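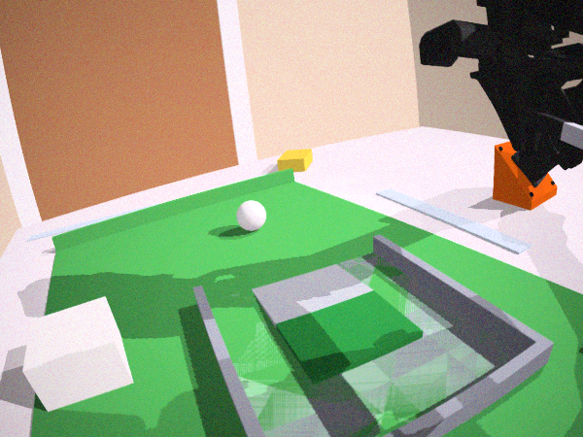 閉館まぎわの写真室。段ボール箱が5つ、まだ床にある。中身はガラス乾板。地方の写真館ヴラーの主人、レフ・ステンピエンが戦前から撮りためたものだ。婚礼、市場、川の氾濫、よその家の犬。総数およそ700とされてきたが、目録はない。箱の順番もばらばら。

見つけたのは孫弟子にあたるルツィナ・ベドナレク。3月、コモルビの旧店舗を片づけていて、階段下の棚から出てきた。湿気で膜面が浮いたものも多い。スキャンできたのは最大200枚。残りは待ち。予算も待ち。

面白いのは裏焼きの多さだ。看板の文字が逆さになったまま、紙焼きが町じゅうに配られてていた。わざとか、急いでいたのか。日付の書き込みは鉛筆で、半分は読めない。

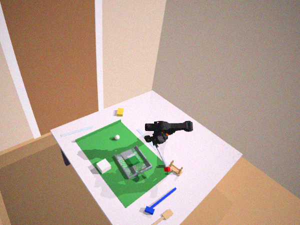
カジミエラ・ドゥデクの見方は少し違う。裏焼きは客の注文だった、花嫁の顔の向きをそろえて夫婦の額を左右に掛けたかったのだ、うちの祖母の家にも一組あった、という。

なるほど。それなら婚礼写真に集中しているのも説明がつく。ただ川の写真まで逆なのは分からない。展示は60点を予定、会場はアルタンビの旧郵便局。キャプションはまだ一行も書けいない。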